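Snow Days: Getting Home and Drying Out

Keep a dry pair of socks in a zip bag at your desk from November through April. They weigh nothing and make the walk home bearable.

If you end up on foot, put your phone in an inside pocket. Batteries fade fast in the cold, and the Hillcombe road has no shelter for the last stretch.

Once indoors, pull the insoles out of your boots and stuff the boots with newspaper. Change the paper after 30 minutes, then leave them overnight. Keep them away from the radiator – direct heat cracks leather. 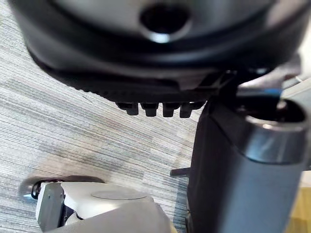

Salt stains come off with one part white vinegar to two parts water. Wipe, let dry, wipe again. Wait 12 hours before you put any wax on.

Hang wet coats on a wide hanger with the zipper open. Wool gloves should be laid flat on a towel.

For the front steps, sweep first and then spread grit. I use a bag of Gritia and keep an old coffee can by the door as a scoop. Plain sand works too – it just tracks into the hall more.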